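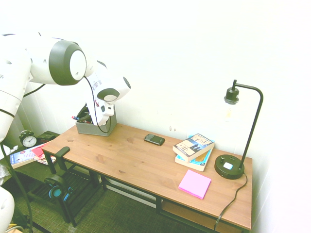
Toon Boersma: I'd retie that wrist cable before touching the calibration, mate. Mine pulled the gripper off centre.

gikstead_tinkerer: Cheers, but I reckon it's the finger pads. After 58 picks the pens start slipping, and the cable's got heaps of slack!

Canan Bayram: Disagree with both of you. Re-zero the wrist first (cold, 12 minutes after power-up), then look at pads. I got nearly 94 picks on old Soltden ones.

Toon Boersma: Cold? Guillot's manual says warm.

gikstead_tinkerer: Righto, will try warm tonight and post the numbers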